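Flotard Automation Laboratory
Progress report to the Grikham Fund
Project: Teaching tabletop tasks by demonstration (Rurkden)
Report date: February 5, 2024
Prepared by: Ottó Pintér, project lead
Period covered: September through the end of January

1. Status

Work package 2 (demonstration collection) is on schedule. Work package 3 (policy training) started four weeks late and has recovered two of those weeks. Work package 4 (transfer to the Fekete packing cell) has not started and is not due to start until the next period. Spending is within the approved budget. One change to the equipment line is requested in section 6.

2. Task and workspace

The task for this period is block-to-basket placement. The operator brings the arm to a named block, closes the gripper, lifts, moves over the basket, and releases. The instruction names the block by color. The operator may not touch a second block during the same demonstration. Block and basket positions are changed between demonstrations according to a layout list of 400 entries, drawn up before collection began so that operators do not choose the positions themselves.

The basket was selected over the plastic tray used in the pilot. Its rolled rim leaves less margin for a low approach, and the pilot tray was too forgiving to tell a good release height from a poor one.

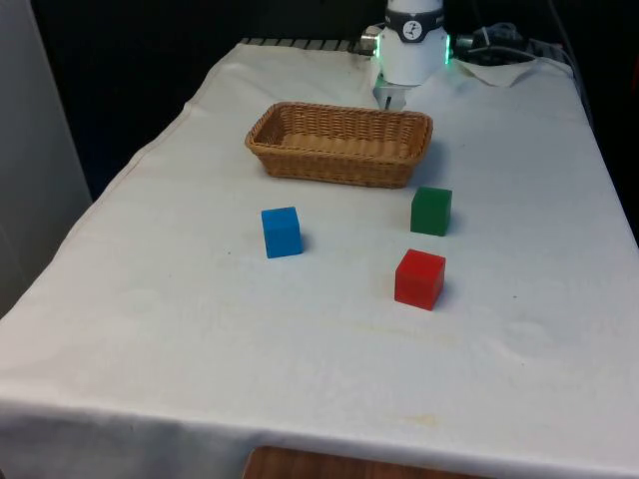 Figure 1. Block-to-basket workspace with the basket empty and the blue, green and red blocks on the cloth.

3. Demonstration collection

Both teaching methods in the proposal were used. In hand guiding, the operator holds the arm at the wrist and moves it through the task with the joints in gravity compensation. In remote control, the operator works from a handheld controller at a separate desk with a direct view of the table.

The data set now holds 3,071 accepted demonstrations. A demonstration is accepted if the named block ends inside the basket, no other block is displaced, and the joint log has no gaps. Rejected runs are kept in a separate store with the reason recorded. They are not used in training at present.

Hand guiding was quicker to learn. New operators produced acceptable runs in their first session. The recordings have two drawbacks. The operator's hands and forearms block part of the camera view, and the gripper command has to be given by a foot pedal, which puts a short delay between arrival at the block and closing. Remote control took longer to learn but gives clean camera views and a gripper signal that matches the motion.

Gyula Dudás reviewed the remote control runs for pauses. Most pauses occur at two points: just before the fingers close, where the operator checks alignment, and after the lift, where the operator judges the height needed to clear the rim.

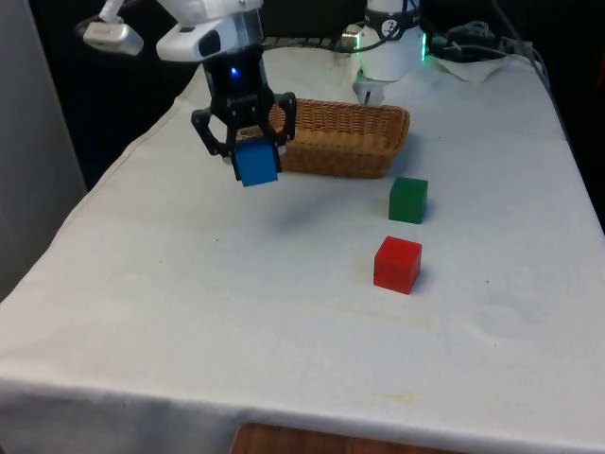
The second pause matters more for training. A policy trained on unedited runs learns to stop with the block in the air and sometimes does not resume. Trimming still segments longer than a fixed threshold removed most of these stalls in our tests. The threshold is applied at export, so the raw logs are unchanged and the setting can be revised later.

4. Training results

Two policies were trained on the same layouts, one from hand-guided runs only and one from remote control runs only. Both were tested on layouts held out of training. The remote control policy completed 82 percent of trials. The hand-guided policy was lower on every block color, and most of its failures were late gripper closures, consistent with the pedal delay.

A mixed policy has been trained but not fully tested. Early trials suggest that the hand-guided runs help with reach to the far side of the table and hurt grasp timing. We plan to keep their arm motion and correct the gripper signal by a fixed offset.

5. Problems encountered

Camera calibration drifted twice. The cause was a loose clamp on the mount, now replaced. Runs recorded between the last good check and the repair were recalibrated where possible, and 21 were discarded.

Operator fatigue was visible in the logs. Path length rose in the last part of long remote control sessions. Sessions are now shorter, with a break before the layout block changes.

The cloth shifts slightly when a block is pressed down during a poor grasp. It is now squared to the table at the start of each session.

6. Request

We ask the Fund to approve moving the remaining balance of the travel line to equipment, to buy a second handheld controller. With one controller, a fault stops all remote collection. The total award would not change.

7. Next period

Complete testing of the mixed policy. Add instructions that name two blocks in order. Repeat the method comparison with operators who have not used either method before. Deliver the trimmed export and its documentation to the Fekete team, and agree on acceptance criteria for the packing cell with them before any work on site.

Questions on the data set should go to Gyula Dudás. Questions on budget should go to Ottó Pintér.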